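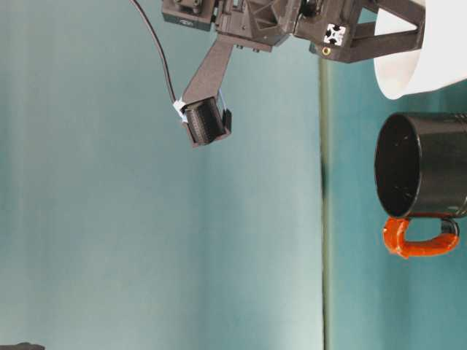

My sister asked me over Easter when she could buy something that would put the dishes away. She has two children and a job that starts at six, so it was a fair question. I told her not yet, and she said I had been telling her that for years. I've been meaning to write down a longer answer.

Washing up was dealt with a long time ago. We put a box under the worktop, sprayed hot water round the inside of it and agreed to load the thing ourselves. What's left is the bit at either end: getting the plates in and getting them out again. That part needs hands, and hands are where it all slows down.

Take a mug. You and I pick one up by the handle, or round the body, or with a finger hooked inside the rim if we're carrying several. We don't decide. A two-fingered gripper has to come at it from some particular direction, and whether that direction is any good depends on how the mug is lying and what's next to it. A dark mug is awkward in another way, as cameras that judge depth often do badly with black or shiny surfaces. Glossy white bowls can give them trouble too. A bright handle is a help to people and machines alike.

Yee-man Leung, who I used to work with at Skatthorpe, spent a good part of last year on this sort of thing. She told me her arm could put 34 mugs in a row on to a shelf without dropping one, provided they all started upright. Lay them on their sides and she was pleased to get 15. It was the same arm and the same mugs. She wasn't embarrassed by the second number and I don't think she should have been, but it's the one I'd want to see in a brochure.

Shop floors are further along. I did two years at Pillormont, where an arm moved castings from a tray to a fixture all day and never got bored of it. The tray was made to fit the castings, though, and the fixture was bolted down, and if somebody left a rag on the tray the line stopped. Oluwatosin Bashir ran that cell and used to say most of his job was tidying up for the robot. My sister already has two people to tidy up for.

The other thing is speed. Watch a kitchen demonstration and look for the small note in the corner saying how much it has been sped up. I can empty a dishwasher while the kettle boils. An arm that takes most of the evening over it might still be useful, if it did it while everyone was asleep and didn't wake them, but I'd want to know what happens when it breaks a glass at three in the morning - does it stop, or does it carry on and put the plates on top?

I do think it will come. The grippers are cheaper than they were, and a lot of the parts can be printed at home now, so far more people are having a go. I'd expect cafés and canteens to get it before houses do, with one sort of cup and one sort of plate. My sister's cupboard has a stack of bowls that only stays up if the blue one is at the bottom.

She has asked the older child to do it for now. He gets paid by the load.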